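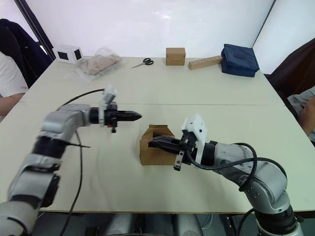 Ausgabe 14, Seite 2

25.04.2024
Von Palesa Coetzee

Kleine Kartons richtig öffnen und schließen

Seit Februar verschicken wir aus dem Packraum in Revthorpe viele kleine Sendungen, und mehrere Leserinnen haben mich gebeten, einmal etwas über die Schachteln zu schreiben. Ich mache das gern. Ich bin keine Verpackungsingenieurin, aber ich habe in diesem Jahr wohl mehr Kartons gefaltet als in meinem ganzen Leben davor.

Es geht um den kleinen Faltkarton aus brauner Wellpappe, den wir bei der Firma Fosivik bestellen. Im Regal liegt er flach, immer 27 Stück in einem Bündel. Auf den Tisch stellt man ihn mit dem Boden nach unten und klappt zuerst alle Deckelklappen ganz nach außen. Viele von uns haben am Anfang nur eine Klappe geöffnet und den Inhalt seitlich hineingeschoben. Dabei knickt die Pappe an einer falschen Stelle, und diesen Knick bekommt man nicht mehr weg.

Wichtig ist die Rille. Jede Klappe hat eine vorgedrückte Linie, an der sie sich biegen soll. Man fährt mit dem Daumen einmal langsam an dieser Linie entlang und drückt danach die Klappe um. Sreekumar Chacko nimmt dafür lieber ein Lineal, und seine Kartons sehen wirklich besser aus als meine. Er braucht aber auch länger.

Die zweite Schwierigkeit sind die Laschen. Eine Lasche, die man mit Kraft herauszieht, reißt leicht an der oberen Kante ein, und dann stehen dort die einzelnen Papierlagen auseinander. Für den Versand ist das meistens kein Problem. Wenn der Riss aber bis zur Rille geht, legen wir den Karton zur Seite und benutzen ihn nur noch für Füllmaterial.

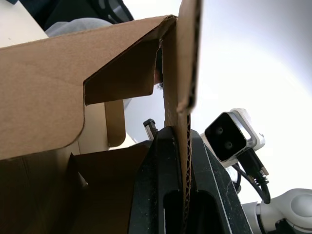

Die Welle im Inneren der Pappe ist an der offenen Kante gut zu erkennen.

An der Kante soll man den Karton bitte nicht fest zusammendrücken. Zwischen den beiden glatten Papierbahnen liegt die Welle, und sie gibt dem Karton seine Festigkeit. Ist sie einmal platt, so bleibt sie platt. Busisiwe Tshabalala hat mir gezeigt, dass man eine Klappe besser mit der flachen Hand führt, und seitdem habe ich viel weniger Ausschuss.

Noch ein Wort zum Tisch: Bitte lasst rund um den offenen Karton genug Platz und stellt die übrigen Sachen an den hinteren Rand. Wer sie in einer Reihe aufstellt, sieht sofort, was noch fehlt.

Gebrauchte Kartons in gutem Zustand nehmen wir weiterhin an, am liebsten flach gelegt und ohne Klebeband. Johannes Matlala sammelt sie im Raum 12. Nasse oder fettige Pappe gehört leider in den Müll.

Im nächsten Heft schreibt Nobuhle Xaba über Papierklebeband.

Kontakt: Redaktion Packraum Revthorpe | © 2024 | Nach oben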